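Sharing the Calendar Without Sharing a Roof
Trurnton Family Mediation, Fall Newsletter
23 October 2020

Every fall, once school has settled down and the first head colds have made the rounds, our phones at the Trurnton office start ringing about the holidays. Who gets the long weekend, who does the morning and who does the evening, and what on earth happens if Grandma flies in on the wrong day! If your parenting plan was written when your child was 2, and that same child is now 11, there's a good chance it no longer fits the life you are all living (sleepovers, soccer, a best friend across town).

So please, start early. A plan talked over in September is nearly always a calmer plan than one fought out by text the night before a flight. We like to have each parent write down the days that matter most to them, and why, before we sit down together. You might be surprised how often the two lists hardly touch. One family at our Wandidura Street rooms spent months arguing over a vacation week, and when the lists came out, one parent wanted the beach and the other just wanted to be home for a birthday.

Put the handover times in writing, too, with the place and who is driving. And leave a little room for traffic, for goodness' sake.

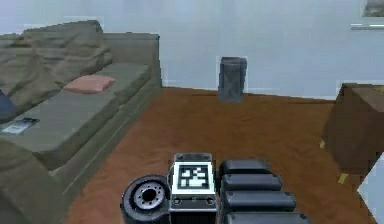
After our last issue, Stüber wrote in to say that the handovers got easier only when the children had a paper calendar in both homes, the same one, colored in with the same markers, and that the grown-ups ended up checking it more than the kids did. We love that idea and have been passing it along ever since.

Our holiday planning sessions run for 4 weeks, and there is still space in the evening group. Call the front desk, extension 942, and we'll find you a time.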